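Ciretti Dividend Revision Set

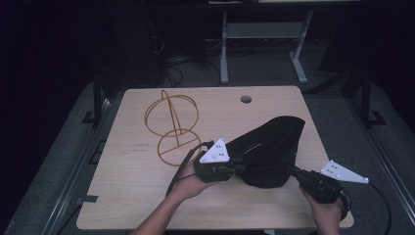
Orange-gold wire object on a light wooden tabletop.

Version 4, released November 7, 2024. Maintained by Golnar Ghasemi and Babak Mousavi.

Summary

The Ciretti set records changes in stated dividend policy for 600 listed companies. Each row is one change: an increase, a cut, a suspension, a resumption, or a switch in payment schedule. The set is meant for work on income portfolios, mostly for testing rules that hold or drop a stock after its board changes the payout. It does not contain ratings, price targets, or forecasts.

Files

revisions.csv - one row per change
companies.csv - one row per company, keyed on company_id
calendar.csv - trading days used to align dates
notes.txt - corrections made by hand, with the initials of the person who made them

All files are UTF-8, comma separated, with a header row. Missing values are empty strings. Do not read an empty amount as zero. A suspended dividend has an explicit 0 in new_amount.

Fields in revisions.csv

company_id: internal key, stable across versions
announce_date: the day the change became public
effective_date: first ex-dividend date under the new policy
kind: increase, cut, suspend, resume, schedule
old_amount, new_amount: per share, in the currency of the listing
currency: three-letter code
special: 1 if the payment is a one-time special, otherwise 0
source: filing, release, or call
checked: initials of the second reader, empty if there was none

Amounts are not adjusted for splits. The split factor is in companies.csv under adj, and joining on both company_id and date range is required. Joining on company_id alone will produce duplicate rows for any company that has split more than once.

Collection

Announcements were gathered with the Deltitz parser, which reads filings and press releases and proposes a row for each change it finds. Every proposed row was read by one person. Cuts and suspensions were read by two. Where the two readers disagreed, Siamak Asadi made the final call and the reason was written into notes.txt.

Changes announced only on an earnings call were entered by hand from transcripts. These have source set to call and are the least reliable part of the set. Wording such as "we expect to maintain the payout" was not entered as a change. Wording such as "the board has decided to pause" was.

Company selection

A company is included if it had paid a regular cash dividend for at least 15 straight quarters before its first row. Companies that only paid specials are left out. The rule favors older and larger firms, so industrials, utilities, and banks are heavily represented and software is thin. Results from this set should not be carried over to younger companies without a separate check.

Companies that were later acquired or delisted stay in the set up to their last trading day. Their status column in companies.csv reads ended.

Suggested use

The default split keeps whole companies together. The test part holds 60 companies and is marked in the fold column of companies.csv. Splitting by row instead will leak information, as a company that cuts once often changes its payout again soon after.

For event studies, use announce_date and not effective_date. The gap between the two can be as long as 40 trading days, and most of the price response falls at the start of it. Announcements made after the close are dated to the day they were made - shift them forward one trading day with calendar.csv if your prices are closing prices. The time of day is not stored.

Known problems

Schedule changes from quarterly to monthly are sometimes paired with a cut in the per-share amount that leaves the yearly total unchanged. These are coded schedule, but three early rows were coded cut and have not been fixed, to keep the old test results comparable. They are listed in notes.txt.

Companies with two share classes have rows for the class with the higher volume only.

Currency changes following a move of the primary listing are not flagged. Check the currency column for a break before computing growth rates.

Changes from version 3

Added the special column. Removed the yield column, which depended on a price source we can no longer redistribute. Corrected the effective dates entered by the Brirkurum import, which had used the payment date.

Limits

The set is a research record. It is not investment advice, and nothing in it says whether a payout is safe. Past revisions may not be a guide to future ones.

Contact

Send corrections to Jamshid Hosseinzadeh with the company_id, the announce_date, and a copy of the source document. Questions on the Deltitz parser go to Sinan Işık.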